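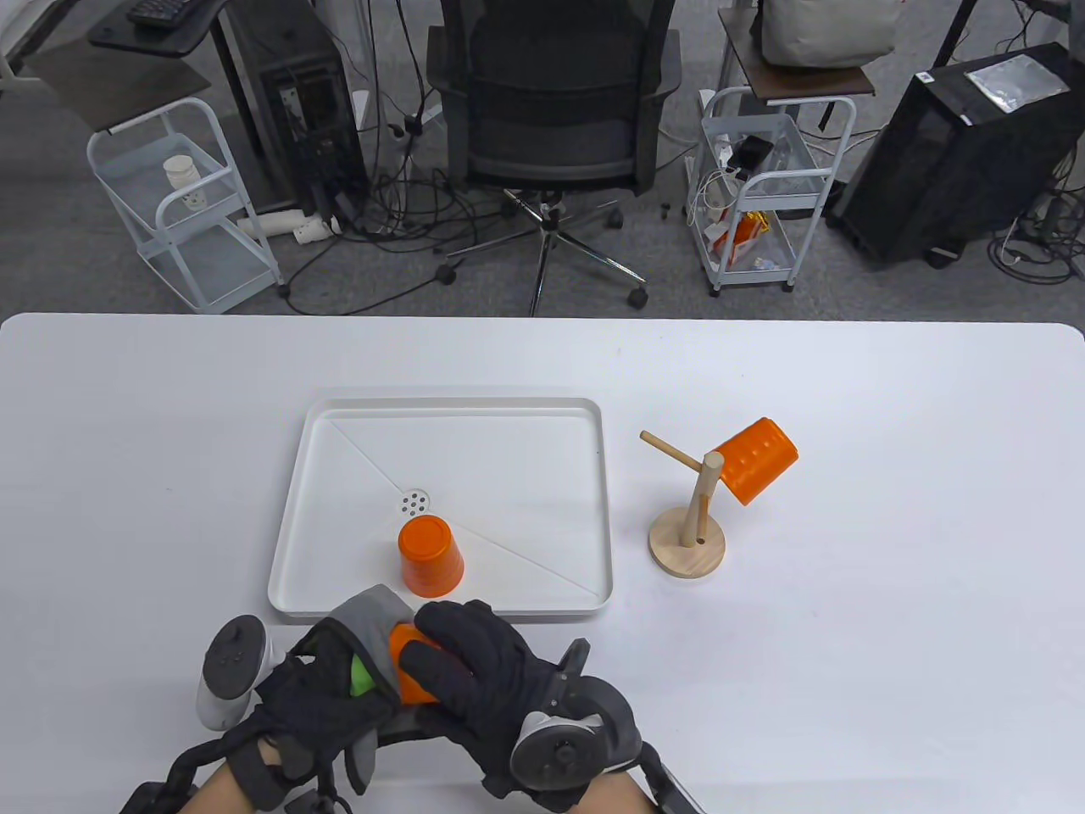 December 10, 2018

Budget draft for the glove work went back to Marek Slanina this morning with the second set of trackers still in it. He struck them last time as a duplicate. They are spares, and I have relabeled the line to say so. The cup task needs both hands reporting at once. If one side drops out, the take is discarded and the person wearing the rig sits there until somebody finds the cable.

Supplier status, so that I have it in one place:

Flarnine – quote for the arm is good until May. Base price holds. The gripper, the mounting plate and the controller cable are separate lines, and the cable is listed in two lengths with the same part number. Wrote to ask which one ships.

Gindska – tactile gloves, small and large. They will not split a pair. A failed left glove therefore means buying a right glove as well, and I have put the full pair into the replacement line.

Vlček – carts, brackets, dowel stock, the cheap things. Invoice matches the order except for freight, $65, which was not on the original quote. Paid it. Chasing it would cost more in time.

Jarmila Danko wants the collection budget stated per usable take instead of per hour. I agree with her in principle. Her target is 400 usable takes of cups onto the stand before we commit to the arm, and if we can't reach that with people doing the task by hand, the arm has nothing to learn from and the purchase can wait. The trouble is that finance approves hours. I will give both figures and let them pick the column they like.

Consumables are too low in the draft. Straps wear out first, then the finger pieces, then cables at the connector. I had them as one lump sum and have now broken them out. The props are nearly free by comparison. Orange plastic cups, a stand made of dowel and a round base, a white tray. If we change the cup, we should change it on purpose and write down the day, and buy enough of the same kind now that we don't end up with a mixed set later.
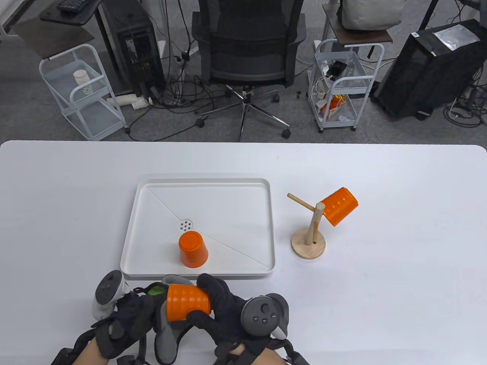
Is it cheaper to rent the arm for the first stage than to buy it? Renting costs less only if the stage ends on schedule, and with setup and training time counted in, I would plan on it running over and buy.

The rental figure from Plavidham is $643 per week, arm and controller included, gripper not included. Insurance is on us. They also want the unit back in its original crate, so the crate has to be stored, and I don't have a place for it. The corner past the office chair is full of carts and computers, and the cables across the carpet are already more than I like. Added a line for cable covers. Added another for a proper power strip mounted under the bench.

Floor space should have been in the plan from the start. The arm needs a fixed base and a clear radius, and the present table will not take the mounting plate without a stiffener underneath. Asked Vlček for a price on a steel frame table. If that comes back too high, we bolt a plate through the existing top and accept some flex. Marek prefers the frame. He is probably right, but he is not the one who has to find the money.

Open items:
Cable length from Flarnine.
Lead time on large gloves, Gindska.
Steel frame price, Vlček.
Whether 2 spare trackers are enough or whether the wrist mounts should be spared too.
Ask Jarmila what counts as usable when the cup goes on the peg crooked but stays there. The definition changes the cost per take, and I would like it in writing before the draft goes up again.

Moved the arm purchase to the second page of the request and left the rental on the first. Sent at 5:40.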